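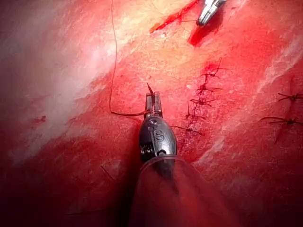 Photo: Iman Ait Brahim

Do you need a curved needle at home?

Every few months somebody recommends stitching "like a surgeon" for everything from split sofa cushions to a stuffed pork loin. I mend a lot and I cook a fair amount, and I'm not convinced most of it carries over. Some of it does.

The needle is the good part. A curved needle goes in and comes out on the same side, so you can close a gap when you can't get your hand behind the work. Sofa arms, mattress edges, car seats, a lampshade already on its frame. For a hem or a shirt cuff it's a nuisance. It twists in your fingers and you end up fighting it, and a plain straight needle would have been done by then.

Hold it with something. Those narrow jaws shut on the curve are doing what your thumb and finger do badly. Small flat-nosed pliers will do at the kitchen table. Grip partway along the needle, leave the point clear, and turn your wrist to follow the bend. If you push straight ahead you will bend a cheap one. The mixed pack I bought from Grillumby had three that bent on the first cushion, and the Nallau ones at twice the price were better but needed rubbing down with fine emery before they went through canvas without snagging.

Now the stitch. Separate stitches, each with its own knot and its own short tails, have one real advantage: if one fails, the rest stay put. With a running stitch, one break and the whole seam starts to open. I use separate knots on leather, dog beds and garden chair covers, where something is always going to catch. 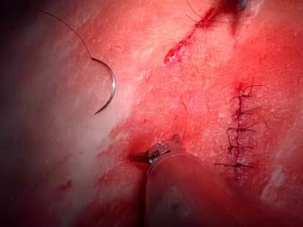 Brutska Mending Club, Hand Sewing and Repairs

What the fans skip is the time. A row of separate knots down a seam looks tidy, with the tails sticking out like whiskers, but try it along a full sofa cushion. I did one in July that took 40 stitches and most of an evening, and a ladder stitch on the other side took me as long as a radio program. Both are still holding.

Those tails matter too. On anything you sit on or wear, they scratch. Bury them inside if you can, by running the needle back under the fabric before you cut. On a chair cover that lives outdoors I leave them alone.

Thread: skip the "medical grade" stuff sold for crafts. Bonded nylon or waxed polyester is plenty. I've gone through nearly 2,000 yards of the plain Mansour polyester and have no complaints beyond the spool, which cracks if you drop it. Keep a little slack as you pull through and snug it down at the knot. Yank the whole length and the fabric puckers.

For meat, I'd leave the needle in the drawer. Kitchen twine tied around the roast does the job, and you can find it again at carving time. If you must sew a stuffed bird, use a trussing needle kept only for food, undyed cotton twine and big stitches, and pull out every piece before serving. Never use nylon or polyester in the oven.

And cuts on people or pets go to a doctor or a vet. A sewing kit has no business there, however neat your knots are.

Bring a cushion on Saturday if you want to try the pliers grip. Needles are on the table by the window, and please put them back in the tin.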